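Lasus two-level parts shelf, yellow: my experience after six months
Review by Povilas Ķēniņš
Bought from: Sunovitz, Brastalbridge
Price paid: 200 euros, delivery not included

I was looking for a shelf for a small packing corner, where parts are taken from the shelf and put into a bin on the floor. We do not have big quantities. There are curved black plastic parts which are long and not easy to store, and there are small things like discs, square blocks and metal rods. Before this I had a normal office table and everything was lying on it together, and I was always moving one thing to take another.

The Lasus came on a Thursday in two boxes. The instructions are only drawings, but the drawings are good. The black uprights have slots punched along the length and the shelves hang in these slots, so you can choose the height. I changed my mind about the height two times and it was not a problem, only you must take everything off first. Eight screws were in the bag for the side supports. One of them had a bad thread, and Sunovitz sent a new one without asking me questions.

I assembled it alone in one evening. For the upper shelf I would recommend a second person, as it is long and you need to hold both ends at the same level when you put the hooks in.

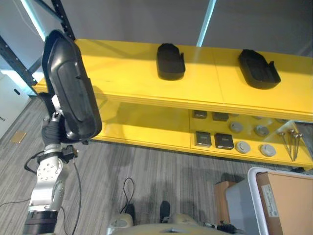

The upper shelf is the part I like the most. It has a thick edge which is comfortable for the forearm when you lean on it, and the surface is smooth and easy to clean with a cloth. The black parts are very visible on yellow. I did not choose the color for this reason (gray was sold out), but now I would choose yellow again. At the end of the day it takes me one look to know if something was forgotten there.

The lower level is for the small things. I set it with a slope, and here I have mixed feelings. The discs and the square blocks stay where you put them. The metal rods are not so obedient. They have round heads and they like to turn, so they lie diagonally and go toward the edge. A low divider would help very much, but Lasus sells dividers only in packs of six and I need one. Finally I ordered a single aluminum strip from Navickas, another supplier, and I will fix it with double-sided tape when it arrives.

About the floor. Our floor has carpet and I was afraid for the stability, and also for the carpet. It is a low type, so the feet do not sink, and the shelf does not move when I push it with my hip. After six months I moved it a little to clean and there were small marks from the feet, which went away after vacuum cleaning. With a high and soft carpet I am not sure it would be the same, and I would put a board under it.

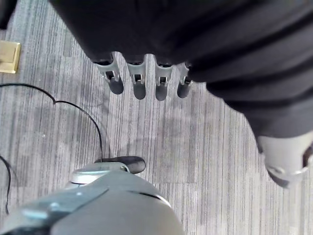 The carpet in our corner: gray, striped, low pile.

I would like to say something also about the place for the bin, as it was my main question before buying and no seller could answer it. We use a light gray plastic bin and put it directly on the floor near the shelf. With the shelf at a medium height, it is one short movement from the upper surface down into the bin. If you put the shelf at the highest slots, you carry each part a long way, and in the evening you feel it in the shoulder. So please measure your bin before you decide the height. I did it after.

For the long black parts I recommend to place them standing on the edge in the bin. Lying flat they take all the space. A cardboard box inside the bin makes the bottom higher, and then I do not bend so much.

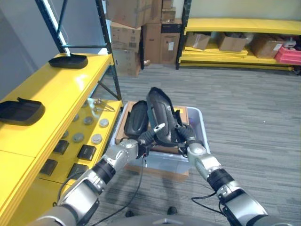 Gray bin with a cardboard box inside, yellow shelf on the left.

What I do not like. The yellow surface is glossy, and under strong light it reflects, which is tiring if you sit opposite. The edges of the slots in the uprights were a little sharp on one side, and I went over them with fine sandpaper. And the delivery price to Brastalbridge was written only on the last page of the order, which I find not correct from Sunovitz.

For light parts and a small team I can recommend it. For heavy metal things I have no experience with this shelf, so I cannot give an opinion.

Assembly: 4 of 5
Surface: 5 of 5
Lower level: 3 of 5
Price: 4 of 5

Update from May: the strip from Navickas came, but it is 2 cm too long. I will cut it and write again.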